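Home | Visits | Reviews | Archive | About

Posted 16/11/2018 by Bernadette Haddad

Open day at Trolwood: grippers in the bedroom

I have been to enough robot open days to pack a sandwich and lower my hopes. Trolwood sent out 1000 invitations for this one, going by the woman at the front desk, and the parking lot suggested most people had other plans.

The pitch was a side-by-side trial of two hand designs on household cloth. Tisano makes the slim one with the metal tip. Ullum makes the one with a row of fingers. Calloway supplies the controller for both, so in theory any difference you see comes from the hand. In theory. Each hand also comes with its own tuning file, and when I asked who wrote the files, I got the name of a department.

Jouko Salminen ran the session and he was good company, I'll give him that. He let visitors pick the clothes from a hamper and throw them on the bed however they liked. Most of us went for black, having heard that dark cloth gives the cameras trouble.

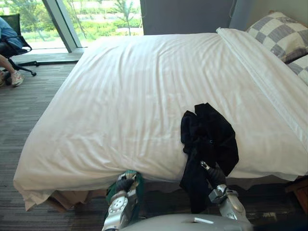

The Tisano hand

A pinch gripper on a crumpled black garment is a fair test, and having a green cloth at the other arm made it fairer. My complaint is with the scoring. A "pick" counted as soon as the fingers closed on fabric. I would call it a pick when the thing ends up where you wanted it. Jouko said they log both numbers, but only one of them was on the handout.

The duvet is the harder job, and the one I drove out for. It's heavy, it slides, and the edge is never quite where you left it. With the top folded back in a thick band and the lower end bunched up near the side of the mattress, the hands have to come in from underneath, and the choice of which layer to take matters more than grip force does.

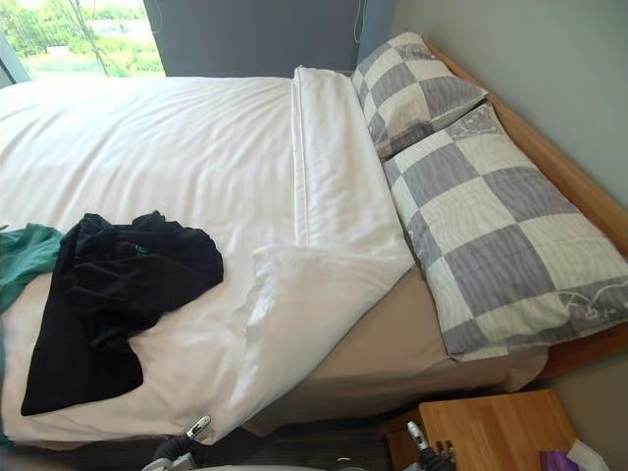

The Ullum hand

More fingers, more money, more to go wrong. The brochure claims 1000 hours between services. I asked what counts as an hour and whether dropping a shirt stops the clock. No answer yet, but I left my email.

What I did like was the wrist camera. A head camera loses sight of the fingertips once there is cloth over them, and then you are trusting the motor currents. From the wrist you at least get to look under the fold.

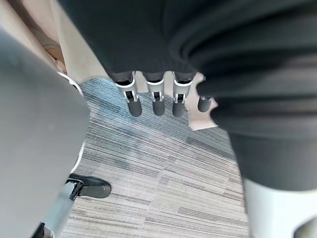

We had 4 runs with each hand, which is too few to say much. By my own notes the Ullum did better on thick folds and the Tisano was quicker on single garments. I wouldn't buy either one on that evidence. Jouko offered to send the raw logs, tuning files included, and if they show up I'll go through them properly.

Parking was free. The coffee was not, at 2 dollars a cup, and it came out of a machine that took two tries to drop the cup.

Contact: Bernadette Haddad, via the form on the About page | Copyright 2018 | Back to top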